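Brostdale Repair and Reuse Group
Minutes of the September meeting, held in the back room at Statalcombe Hall, Sunday, 2 pm

Present: Nabila Morsy (chair and, again, minutes), Tom, Priya, Graham, Lesley, Dev, Mrs Oakes
Apologies: Colin, Ruth

1. Minutes of the last meeting

Agreed, with one correction. Item 4 said the group "welcomed" the idea of doing up desktop computers. Graham asked that this be changed to "heard", as he did not recall welcoming it. Changed.

2. Matters arising

The kettle has been replaced. The window catch has not. Lesley has now written to the hall twice and will write again.

Tom was to find out whether the Badawi shop would take our leftover cables. They will not. The box stays under the stairs until someone has a better idea, and the chair noted that this was also the position in the spring.

3. Desktop computers from Ideck

Ideck has offered us 22 desktop computers it no longer wants. Dev and Priya have been to look at them and think most could be made fit for use. The chair asked what "most" meant. Dev said he would know more when the lids were off all of them, and so far they have had the lids off a few.

Graham said that in his experience a firm giving away 22 computers has already worked out what they are worth. He asked who would pay to get rid of the ones that can't be mended. Priya said Ideck had told her on the phone that it would take back any we did not use. The chair would like that in writing before a single one comes through the door.

Mrs Oakes asked whether anybody in Brostdale wanted a desktop computer these days, when her own grandchildren do everything on their phones. Priya said the school had asked and so had two families. Graham pointed out that this came to rather fewer than 22.

Agreed: to take a first batch only, size to be settled once Ideck has replied. Action: Priya to get the letter. Dev to list what is in each machine.

4. Working on the boards

Dev went through what is involved once a case is open. His main worry is the processor socket. It has a metal frame round it with a hinged arm and a latch, and he said more boards are ruined there by people in a hurry than anywhere else. He does not want it touched on open afternoons until the person doing it has practised on a dead board.

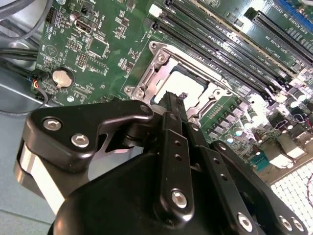

Memory and batteries

The memory slots are less of a worry. On the board Dev talked us through there are four long black ones side by side, and he is happy for a beginner to do these if somebody is standing next to them. Mrs Oakes asked how hard you have to push. Dev said harder than you would like. The chair did not find this reassuring and asks that it be put better on the instruction sheet.

The round coin-cell battery sits in its own holder on the board. Dev proposes that we change it in every machine as a matter of course, as they are cheap. Graham asked how cheap, and whether it was worth doing where the old one still worked. Dev said an old machine that forgets the date will come straight back to us with a complaint. Graham accepted this for now but wants to see the receipt. Children are not to handle the batteries, old or new. Lesley to find a lidded tin for the old ones.

Tom suggested a printed sheet showing the inside of a case with the parts named. Agreed, one side of paper only. The last sheet we made (toasters) ran to four and was used to level the table.

5. Money

There is £100 set aside for tools. Dev asks for £50 of it for wrist straps, two mats and a decent set of small screwdrivers. Graham asked what had become of the small screwdrivers bought last year. Nobody present could say. Tom thought he might have some of them at home – he will look.

Approved, for: four. Against: Graham. Mrs Oakes abstained because she had been out of the room making the tea.

6. Open afternoon

Priya would like to announce the computers at the next open afternoon. The chair is against announcing anything we do not yet have. Left until the letter arrives.

7. Any other business

Lesley reports that the strip light over the far bench still flickers. It was agreed that no board work will be done on that bench.

Mrs Oakes has a sewing machine for anyone who wants it. It goes forwards only.

Next meeting: same room, same time. Colin to bring biscuits, as he was not here to object.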